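打印本页 | 用电子邮件发送

旧书店怎样收书、定价和清库存
讲稿备注(供主讲人使用,可与幻灯片对照)

开场

先报一下时间安排。正文讲到茶歇之前,茶歇后留给提问。问题可以随时写在纸条上,交到门口的桌子。

我在Trestell旧书店负责收购,店里的同事Vendula Šimek负责上架和网上目录。今天讲的做法大部分是我们两个人在店里试出来的,有些地方我们的意见到现在也不一致,讲到的时候我会说明。

今天不讲善本。善本有自己的行情和鉴定办法,要讲得另开一场。今天讲的是普通旧书,也就是每天有人装在纸箱里搬到柜台上来的那种。小说、菜谱、旅行指南、过期教材、整套的百科全书,店里的营业额主要靠前三种,占地方的主要是后两种。

(停一下,问在座的有没有自己开店的,有没有在公共图书馆工作的。图书馆的人多的话,第四部分讲慢一些。)

一、收书

收书最常见的错误是在客人面前翻得太快。箱子放上柜台,店员扫一眼书脊就报价,客人会觉得受了轻视,店里也容易漏掉东西。我们现在的规矩是每一箱都搬到里间看,客人可以在店里坐着等,也可以留电话。

看书的顺序固定:先闻,再看书口,再翻开封面和封底,最后看中间。有霉味的单独放,不和别的书叠在一起。书口有水渍的,翻到水渍最深的一页看纸有没有粘连。封面内侧看有没有藏书章、签名、购书发票。中间要翻,至少翻两处,看有没有划线和脱页。

关于划线:铅笔划线我们收,价格照常。圆珠笔和荧光笔划线的,除非书本身少见,否则不收。Vendula认为有批注的书有自己的读者,应该单独设一个架子。我们设了,放在楼梯口,卖得时好时坏,目前还留着。

夹在书里的东西要还给客人。信、照片、车票、钱,都还。这一条请写进你们店里的规章,不要靠店员自己判断。曾经有客人回来找一封信,我们正好还留着那个信封,之后他每年春天都会送一箱书过来。

上门收书另外讲两句。去之前在电话里问清楚三件事:有几层楼,有没有电梯,书在架子上还是已经装了箱。已经装箱的多半存放在地下室或车库,要带手套和手电。遗产类的收购要问清楚谁有权卖,请对方签字,再搬书。有一次我们搬到一半,另一位家属来了,只好原样搬回去。

二、定价

定价用三个依据:网上同版本的成交价,本店过去卖出同类书的速度,书的品相。挂牌价不算依据。网上一本书挂得很高,很可能只说明它一直没有卖掉。

品相我们分得很粗,好、中、差。分得再细,店员之间就对不上了。以前用过从别处抄来的六级标准,同一本书两个人能差出两级,改起来又费工夫,后来放弃了。

价格用软铅笔写在前环衬右上角,下面写收购的月份,四月收的就写一个“4”。写月份是为了清库存的时候用,后面会讲。不要用价签贴纸,胶会留在封面上,撕的时候也会带下一层纸。旧的布面书尤其不能贴。

(有人会问条形码。回答:有条形码的新近版本可以直接扫进系统,年代早的书要手工录入。我们用的目录软件叫Lisik,够用,缺点是不能按译者检索,开发的人说会加。)

整套书拆不拆开卖,看缺不缺册。不缺就不拆。缺一本的,在目录里注明缺第几册,有时候正好有人只要补齐自己那一套,会写信来问能不能换。缺两本以上就拆。

三、存放与搬运

书要竖放,大开本平放,平放不超过六本。架子最下一层离地要有一掌的高度,方便拖地,水管漏了也有一点余地。靠外墙的架子和墙之间留空,冬天墙面会结露。

里间用的容器要统一。我们一开始用香蕉箱,免费,但底部有孔,尺寸也不一样,叠到第三层就歪了。现在分两类:待处理的书用带盖的硬纸箱,准备送去化浆的废书用敞口的金属箱。敞口的好处是扔进去方便,站着就能看到装了多少。

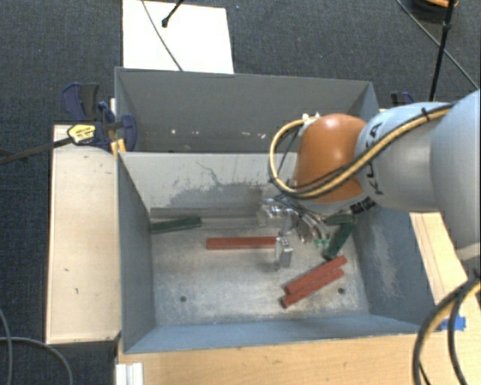 四、清库存

每家旧书店都要处理卖不掉的书,差别在于是定期处理,还是等到过道堵了再处理。我们每个月清一次,定在星期五上午,店里人少。

做法是看环衬上的月份。上架满一年没有卖掉的,价格减半,铅笔擦掉重写。再过半年还在,移到门外的折价车。折价车上过了一个季节的,进入最后一步,三条路:捐赠、交换、化浆。

捐赠要先打电话。养老院喜欢大字本,不要过期的旅行指南。学校一般只要儿童书,而且要干净。图书馆的书展对接收时间有规定,过了时间送过去,人家没有地方放。不要把自己不想扔的书推给别人扔。

交换是和别的书店换。我们和Kesudetti书店长期交换,他们那边航海和地图类的读者多,我们这边戏剧类的多。交换按箱计算,不按本计价,双方都省事。唯一的要求是箱子里不掺霉书。负责他们那边的是Hanna Brzozowska,她会提前寄一张书单,我们也照这个格式回寄。

化浆是最后一条路。很多店主下不了这个决心,我也一样,头几年几乎什么都留着。后来算过一次,里间有1000册书从来没有人问过,占的位置正好可以多放一张修书台。那一批我们化掉了大部分,修书台现在每天都在用。

化浆之前要拆掉硬封面。布面和皮面不能混进纸里,塑封膜也要撕掉。活页夹、光盘、附带的磁带都取出来。回收公司Ejigu按重量结算,混了杂物会压低等级。过期的百科全书多数走这条路。顾客看到会难过,所以不要在营业时间从前门往外搬。

(图书馆的同行请注意:馆藏注销要先盖注销章再处理,包括送人的。流到我们店里的馆藏书如果没有注销章,我们会打电话回去问,来回要花好几天。)

五、和顾客谈“不收”

拒收是店员觉得最难的部分。说得太直接会伤人,尤其是父母留下来的书。我们让新店员先学下面几句:

“这几本我们可以收,其余的我们店里已经有了。”
“这一套保存得很好,可惜我们这里很久没有人问。您可以先问问附近的学校。”
“如果您不想再搬回去,可以留在这里,我们按处理旧书的办法处理,但是不付钱。”

最后一句一定要把话说完整。有的客人以为留下来就会上架,过几个星期来找,找不到,会很不高兴。我们现在会请他在一张小单子上签名,单子上写明书可能会捐赠或者化浆。

不要评论书的内容。客人问值不值得读,可以谈。客人来卖书的时候,店员说这本写得不好,没有任何用处。

六、提问时间可能用到的材料

关于电子书的影响:我们店里受影响最明显的是字典和旅行指南,小说变化不大。这是一家店的情况,不要当作行业数据引用。

关于霉书能不能救:轻微的可以。放在通风、干燥、没有直射阳光的地方,书页扇开,干透以后用软毛刷在室外刷掉。戴口罩。已经侵入装订的不要救。冷冻只能让霉停下来,拿出来之后还要处理。

关于雇人:店员不一定要读书多,要肯弯腰,字写得清楚。环衬上的价格写得看不清,柜台每天都要吵。

关于租金:不回答具体数字,可以会后单独谈。

散场前提醒大家,门口桌上有空白的收购单和拒收签字单,可以拿回去改成自己店里的格式。交换书单的样张在Vendula那里,需要的话请把邮箱地址写给她。

联系我们 | 版权所有 Trestell旧书店 | 返回顶部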